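Water use in the Carroll Street laundrettes - project report (draft 2)

Geography, group assignment. Carroll and Indatside sites.

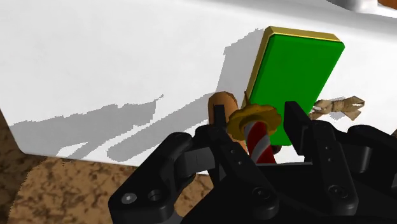 Aim was to find out how much water a coin laundry goes through in a normal week and whether the newer front loaders make much of a difference. We picked two sites, Carroll (older, mostly top loaders) and Indatside (refitted last winter).

Method. Read the meter at opening and at close, 9 days each site. Wrote down loads from the machine counters. Missed one evening reading at Indatside, bus was late, so that day is left out of the averages.

Results. Carroll used up to 3025 litres on its busiest day. Indatside never got past 1000 on any day we have, but it also had fewer customers, so litres per load is the fairer comparision. Per load the front loaders still came out well ahead. Full table in the appendix.

Problems. Counters at Carroll include the rinse-only cycles and we couldn't seperate them. Weather too, rainy week in July, everybody brings in doonas. Should have done both sites the same week.

Next time: longer run, ask the owners for old water bills, and maybe add the Ruseck place near the station. Also survey the customers on whether they use cold wash. We ran out of time for that.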